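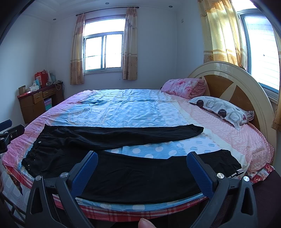
Questions I get about buying and selling secondhand pants

I'm Lamduan Limsakul and I run Costetti, a tiny online shop for pre-owned clothes. Mostly pants, because that's what people kept asking me for! These are the questions that land in my inbox over and over. Last updated 2nd December.

What size am I in your shop?

Ignore the size on the tag, please. I've had two pairs marked the same that wouldn't fit the same person. Grab a pair you already love, lay it flat, measure straight across the waist and double it. Then compare that with the numbers in my listing. If it has an elastic waist I give you two numbers, relaxed and stretched (gently stretched, I'm not wrestling it).

How do you measure the inseam?

From the crotch seam down the inside of the leg to the bottom of the hem. If a hem has been let down or taken up I say so in the listing, and I'll tell you how much fabric is left inside if you want to go longer.

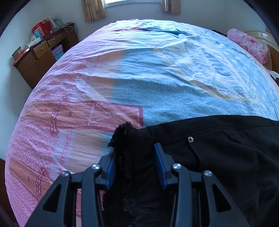

Black garment on the bed.

Do you wash everything first?

Yep, everything. Cold water, inside out, plain unscented detergent, then hung up to dry. I did try a scented one in November and got three emails about it, so never again.

My black pants are going gray. Can I fix them?

Sometimes! If it's cotton, a box of fabric dye in a big pot does wonders. Polyester is a lot fussier and needs its own kind of dye, and the stitching may stay whatever color it was. My friend Napaporn Jaidee dyes hers every winter and they come out lovely, but she's braver than me and has a much bigger sink.

Do you buy from people, or just sell?

Both. Send me a message with the brand, the waist and inseam, and anything wrong with them. I take up to 15 pieces at a time from one person. I can't take anything with a broken zipper right now, I have a whole bag of those waiting already.

How long do I have to return something?

You've got 7 days from when it arrives. Just leave my paper tag on. You pay the postage back unless I messed up the listing, and then it's on me. 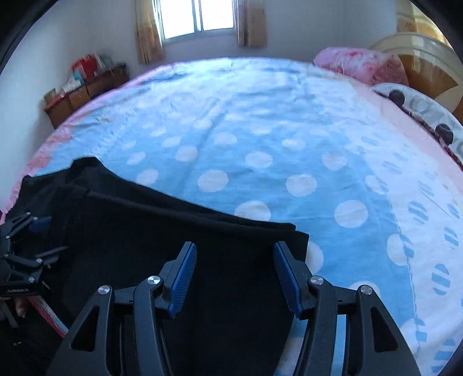
Black fabric, laid out flat.

How should I store pants I'm not wearing?

Fold them along the seams and stack them, heavy ones at the bottom. I don't love clip hangers for anything stretchy, they leave little dents. And wash them before they go away for the season, even if they look clean, or old sweat can turn into a stain by spring.

How many pieces do you have listed?

Almost 300 at the moment. New ones go up whenever I get through the ironing, so it's a bit random.

Do you ship outside the US?

Not yet, sorry! I'd like to, but the customs forms scare me.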